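Ticket 1515 – Schmuckkasten „Plillunetti“, rot, ohne Einteilung
Status: in Bearbeitung
Eröffnet: 3.7.22
Betreff: Perlenarmbänder verhaken sich

Ausgangslage: Der Hersteller Araya verspricht auf der Packung „verhedderungsfreies Aufbewahren“. Wie das ohne ein einziges Fach gehen soll, steht nirgends. Bei mir liegen Armbänder und Armreife zusammen auf dem Kastenboden, und beim Herausnehmen kommt regelmäßig das Nachbarstück mit. Gummizüge mögen das auf Dauer nicht. 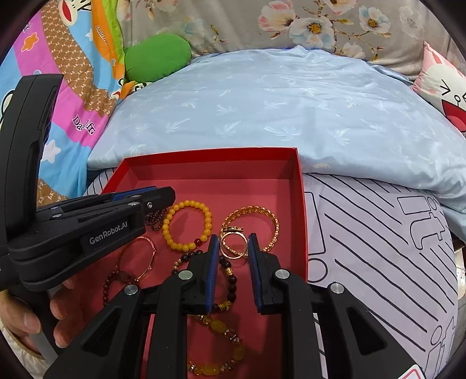 Der Kundendienst riet, alles nach Gewicht zu sortieren. Ich bezweifle, dass dort jemand je ein granatfarbenes Armband von einem Armreif mit Verschluss gelöst hat. Trotzdem probiert.

Versuch 1: Kasten aufs Bett gestellt, schwere Reife an den Rand, Perlen in die Mitte. Nach dem ersten Transport ins Bad war alles wieder durcheinander. Ergebnis: nicht gelöst.

Versuch 2: Stücke einzeln und mit Abstand auslegen, nichts übereinander. Sieht ordentlich aus, solange keiner den Kasten anhebt. Die kleinen dunklen Perlen sind sowieso ein Fall für sich, die bilden ein Knäuel, egal wo man sie hinlegt. Das gelbe Armband macht dagegen kaum Ärger – runde, glatte Perlen eben. 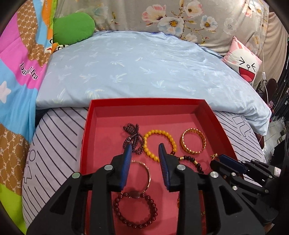
Gehört das dunkle Knäuel überhaupt in denselben Kasten?
Besser in einen eigenen kleinen Beutel, vorher auf einem Tuch entwirrt und locker zusammengelegt.

Versuch 3 (offen): Filzeinsatz von Aren mit 16 Fächern, bestellt über Zarthorpe. Laut Angabe sind die Fächer 70 mm breit. Für die Perlenarmbänder reicht das wohl, bei den Armreifen glaube ich es erst, wenn sie drinliegen.

Rückmeldung Araya: „Bitte Kasten waagerecht halten.“ Aha. Ticket bleibt offen, bis der Einsatz da ist.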